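Plaretti Craft Room Club - notes from the meeting, 18th March

I took the notes this time, so apologies for the handwriting if you saw the original. We started late, as usual, and the tea was already made, which helped.

First up was the July open day. We agreed to go ahead with it, same hours as last year, and to keep the room simple. Most of us felt the last one was too crowded and visitors couldn't get near the tables. The Gimano room downstairs is ours for the day as well if we want it - I said I'd ring and confirm.

Then we got on to storage, and that took up most of the evening! I'm very fond of the white wire rack, and I said so. You can see what's in it from the side, it doesn't gather dust the way the old cupboard does, and the flat shelf inside gives you an upper level with open space underneath. The small white square container goes with it nicely, being shallow with rounded corners, and it wipes clean in a second.
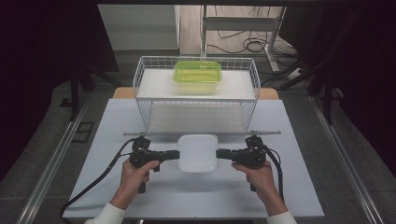

There was a bit of back and forth over whether small things should live on the shelf or below it. I'm for below, where you can reach in from the front, but I was outvoted (fine, I'll get over it). So it's small containers on the upper shelf, and the bottom stays free for bigger stuff like the Hirano paper pads.

We also talked about buying more. Lunix has racks of much the same sort for 14 dollars each, and we have 40 dollars left in the supplies tin. Agreed to get 2 and see how we get on. Labels can wait until we've lived with the new arrangement for a while - I'd happily label everything tonight, but I was told to sit down.

Other business: the tap in the back is dripping again. The spare key has been found. Somebody's blue umbrella is still on the hook and has been there for 3 meetings, so please take it home.

To do before next time: ring about the Gimano room (me), order the racks (also me), clear out the old cupboard (everyone, please).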